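Skonoritz Shed Gallery: Old Towers, Opened Up

Welcome to the July gallery! If you're new, Skonoritz is a bunch of us who love old desktop computers and spend far too many evenings with the side panels off. We've had 84 machines through the shed so far, most of them rescued from office clear-outs, and every one has had some little bit of design inside that made somebody call the rest of us over for a look. The theme this month is colour. Beige and grey on the outside, sure, but once you get in there it's a different story.

Clémence Lemaire chose the theme and did the sorting (thank you, Clémence, that was 260 files!). We've kept it short so the page loads nicely for those of you on a slow connection out of town.

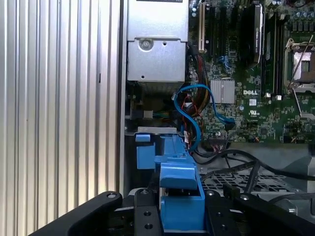 Dell and the blue bits. I have a real soft spot for tool-less cases, and I'll happily bore anyone at the tea urn on the subject. Somebody had to sit down and decide which parts an ordinary person should be allowed to grab, then mould those parts in a colour you can't miss. The drive bay latch is my favourite of the lot, a big chunky thing in bright blue plastic, all steps and tabs, and I love that the SATA cable looping down towards it is blue as well. Add the green of the motherboard and the red, yellow and black power wires and you've got a proper paintbox in there! Gaëtan Collet reckons the silver finned heatsink with DELL printed on the board below it is the best-looking corner of the whole machine. I'm sticking with the latch.

If this has you itching to open up your own tower, please do. Switch it off at the wall, unplug the lot, and give yourself a clear bit of bench and a good lamp. Take a photo before you move any cables (I still forget, and I've been at it for 19 years). Pascal Mallet's cable notes are in the blue folder next to the kettle, and he's always glad to go through them with you.

Next month's theme is labels and stickers, so start peering at your power supplies. Blandine Besnard is looking after entries. Send her your favourites with a line or two on the machine, where you found it and what you like about it. Phone pics are fine!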